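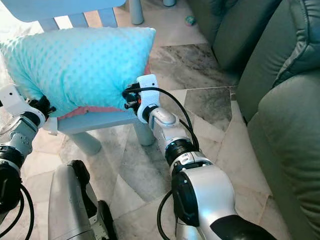
Both arms on one pillow, over the kids' chair.

Filed under: Home Tips > Gadgets & Helpers

Should you pay for a tidying robot? Read this before you book the trial

We get asked about the Nurkik home service more than anything else lately, so we signed up for two visits in April. The pitch is that a two-armed machine comes to your house, tidies the living room and leaves. It costs $200 a visit or $500 for a block, and the block is what they push you toward on the phone. Don't buy the block first.

My general feeling about gadgets that promise to save housework is that the work moves somewhere else. With this one it moves to the hour before the visit. You pick up anything with a cord, you roll back the rug, you write a list of what goes where. By then I had done half the room. Rattana Onsri, who edits this page and has a higher tolerance for sales brochures than I do, thinks I'm being unfair and that families with small kids would feel differently. Maybe. She has not paid for it.

If you're going to try it anyway, a few things that will help.

Start with soft stuff. Pillows, throws, stuffed animals. The grippers squeeze from the sides, and a plush pillow gives way and doesn't mind. I would not start with a lamp.

Use two-arm jobs to judge it. Anything can poke at a sock. A pillow that has to be held at both ends tells you more about how the arms work together, and you can see for yourself whether it gets set down square or just dropped.

Light plastic kids' furniture slides. On a polished floor like marble or tile, a small chair can scoot if something leans on it. Put a scrap of non-slip shelf liner under the legs before you let anybody, human or machine, pile things on the seat.

Give it a home for every item. "Put the pillows away" is a bad instruction. "Pillow on the small blue chair" is a good one. This works on teenagers too.

Check under and beside the sofa yourself. Little toys end up at the base of it, and I wouldn't count on a visit to catch them. Run a yardstick along the front edge afterward.

Wash bumpy minky fabric the boring way. Cold water, gentle cycle, no fabric softener, low heat or air dry. High heat can mat the little dots down and they don't come back up. If your pillow has a contrasting trim in a stronger color, do a damp white cloth test on it first.

Ask what's extra. The phone quote did not mention the setup fee. Counting that, our two visits came to $402 more than doing it ourselves, which was free. When I asked about it I got an email from someone named Theerawat Petchrat, polite, with a link to the terms. The fee is in there, near the bottom.

Is it worth it? For somebody who can't bend or lift easily, I can see a case, and I'd want to hear from readers in that spot. For the rest of us, nearly all of what we were paying for could be handled with a big basket and ten minutes before supper. The Clumora people say they have a cheaper plan on the way. I'll believe it when there's a price on the page.

One more thing on the block deal: read the refund part out loud before you give them a card number. Unused visits expire.

Gemma Donati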